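Rellel Trail Damage Records

Data card and README, version 2
Last updated May 13, 2023
Maintainer: Soudabeh Amini
Contributors: Hortensia Riquelme, Gervasio Palma, Fidel Toledo

Summary

Rellel is a table of body and underbody damage reports from off-road vehicles, mostly short-wheelbase 4x4s with aftermarket armor. It has 2,408 rows. Each row is one point of damage on one vehicle, noted at the end of a trail day. A truck that came home with a creased rocker and a bent tie rod has two rows.

The records were started to settle arguments about skid plates and rock sliders. They are now used mainly by people who design or sell armor and want to know where vehicles get hit, and by a few clubs that rate their own trails.

Files

damage.csv -- the main table
vehicles.csv -- one row per vehicle, joined on vehicle_id
trails.csv -- trail names, surface type, club rating
parts.csv -- armor part types and materials
CHANGES.txt -- what changed between versions

All files are UTF-8 with a header row. Commas inside notes are quoted. Empty cells mean the inspector left the box blank, which is different from "none". Please don't merge the two.

Columns in damage.csv

report_id: unique, never reused
vehicle_id: matches vehicles.csv
trail_id: matches trails.csv
zone: one of front_corner, rear_corner, rocker, door, fender, tub, front_bumper, rear_bumper, diff, tank, transfer_case, steering, other
side: left, right, center
armored: yes, no, partial
part_id: the armor part in that zone, if any
depth_mm: deepest point of the dent measured against a straightedge
paint: intact, scratched, bare
hardware: ok, loose, sheared, missing
tire_psi: trail pressure, lower of the two axles
notes: free text

How reports were collected

Inspections were done at two trailheads, Urnby and Pereyra. Urnby is ledges and loose rock. Pereyra is mostly clay with a long creek bed, and it is hard on steering parts and easy on sheet metal. Drivers pulled into the gravel lot, aired up, and had the vehicle looked over before loading it on a trailer or driving home. Old damage was marked with grease pencil in the morning so it would not be reported again in the afternoon.

Underbody zones were checked with the vehicle on ramps. At Pereyra the ramps were not available until April, so underbody rows from before then came from crawling under with a flashlight. These rows have "no ramp" in the notes. Expect some missed damage on the transfer case skid.
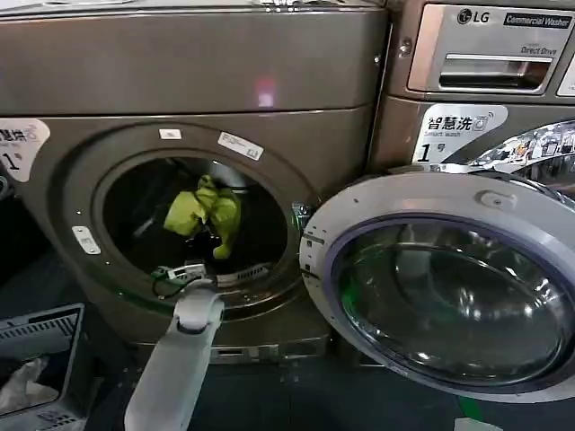

What does "partial" mean in the armored column?

It means the zone has a bolt-on part that covers less than the full panel. A corner guard that stops below the taillight is partial. So is a rocker guard with no step or tube welded to it. If the hit landed on bare sheet metal beside the part, the row is still "partial", and the inspector should have said so in the notes.

Materials

parts.csv lists steel and aluminum parts by thickness as given by the owner. Thickness was checked with calipers only when an edge was exposed, and checked parts have measured = yes. Powder coat was not subtracted.

Karex parts are coded separately because the early rocker guards used a different bolt pattern from the later ones. Use part_id values starting with KA for the early pattern and KB for the later. In version 1 both were KA -- if you have old scripts, they need updating.

Known problems

Drivers with armor take harder lines. A plain comparison of armored and unarmored vehicles will make armor look worse than it is. Compare within the same trail and the same tire size, or leave that comparison out.

depth_mm tops out at 100. Anything deeper was entered as 100, with "over" in the notes.

Gervasio Palma did most of the Urnby inspections and Hortensia Riquelme did most of the Pereyra ones. They agree well on dents. They do not agree on "loose" hardware: Gervasio counts any bolt that turns with a hand wrench, Hortensia only counts bolts that turn with fingers. Treat that column as trailhead-specific.

Left and right are from the driver's seat. A few early rows were filled in facing the vehicle. The ones we could confirm were fixed in version 2 and the rest have side left blank.

There are no rollovers. Vehicles that rolled were usually winched out another way and did not come through the lot.

Privacy

License plates, VINs and owner names were never entered. Notes were read through once by Ankica Lazarević and anything that pointed to a particular person was cut. If you spot something she missed, write to the maintainer with the report_id.

License and use

Free to use and change, including in commercial work, with credit to Rellel. Don't use the rows to deny a warranty claim on a single vehicle. They can't support that.

Corrections

Send the report_id, the column, the old value and the new value, one correction per line. Fidel Toledo applies them in batches. Requests for new zones are on hold until the winch and recovery point table is finished.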